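Pallura's first equipment budget is out, and the cables get their own line

TOLLUDVILLE, April 23, 2022 – Small-space robotics workshop publishes its full buying plan for the year
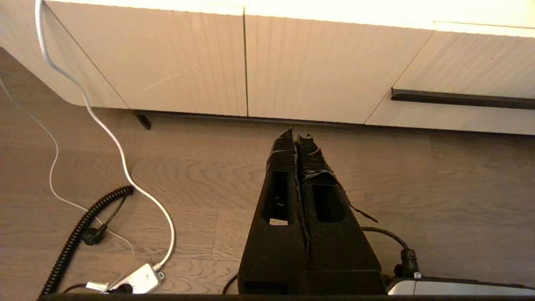 I'm Dymphna Gallagher, I run Pallura, and today we're putting our whole equipment plan up on our website for anyone who wants to read it, copy it or argue with it. We're a little outfit in Tolludville that helps shops, labs and community workshops figure out what robot gear to buy and when to buy it. For years I've been telling other people to write their budgets down properly, and it was getting embarrassing that ours lived in my head and on the back of a Filtham catalogue. So now it's a real document, with prices. If you want to know why I spent so much of it on the dull stuff, look at the floor beside the gripper – a coiled black cable, white ones, a little white adapter box, and plugs lying about on the boards. None of that shows up in the glossy part of a quote, and all of it has to be bought, labelled and replaced by somebody.

The plan covers the 12 months from August. The total is $3,610, and I know that's tiny next to what the big places spend, but it's our money and I've lost sleep over it! It doesn't include the arm, which is paid for. It's all the things that go around an arm and keep it earning its spot on the floor.

The biggest chunk, $1,625, goes to grippers and fingers. I went back and forth on this one. You can buy one very good set and baby it, or buy cheaper fingers and treat them the way you'd treat brake pads, as something you expect to wear out. We've gone with the second option. Ours have black tape wrapped around the ends in uneven layers, with a strip hanging off one side, and I'd sooner have a drawer full of spares than a precious pair I'm scared to wrap. Tape is in the budget too, by the way. It comes under consumables, and please don't leave it out of yours. I've read plenty of budgets that had a line for a software licence and no line for tape, and guess which one the crew ran out of first.

Cables, adapters, connectors and cable covers come next. We've set aside $168 for covers alone, which got a raised eyebrow or two around here. My view is that anything a person can trip on or a wheel can roll over belongs in the plan from day one. It also helps with planning the room, because once you've priced the covers you start asking whether the power supply could simply sit closer to the robot. (In our case, yes. We'd never measured.)

The rest goes to spare power adapters, storage and a small cushion for freight. Freight is the one that always gets me. If you're ordering to a regional address, ask for the shipping price before you fall in love with anything.

We've also changed how we buy. Orders will now go in twice a year, in August and again in late summer, instead of whenever something snaps. Our supplier, Ó Néill, has agreed to hold prices between the two orders, and I'm very grateful to them for that. Anything urgent can still be bought on the spot, but it has to be written down the same day with the reason beside it. By next year I should have a decent idea of what we really go through.

Along with the plan we're releasing a blank version of the worksheet. It's free and it fits on two pages. It has room for the purchase price, the expected life of each part, who's responsible for reordering it, and where it's going to be kept. That last column is my favourite. Plenty of gear gets bought twice in this business simply for want of a shelf.

We're also offering free planning sessions to the first 25 groups that send in a filled-out worksheet. I'll run them myself, by phone or in person if you're near Tolludville. Bring your real numbers, even if they're ugly. Schools, repair shops and one-person operations are all welcome, and you don't need to own a robot yet – it's a much cheaper conversation if you don't.

The plan and the worksheet are both on the Pallura website now, on the planning page.

About Pallura
Pallura is an independent equipment planning service for small robotics and automation users, based in Tolludville. We don't sell hardware and we don't take commissions from suppliers.

Media contact
Dymphna Gallagher, Pallura, Tolludville
Interviews by phone most mornings. Please leave a message if I don't pick up.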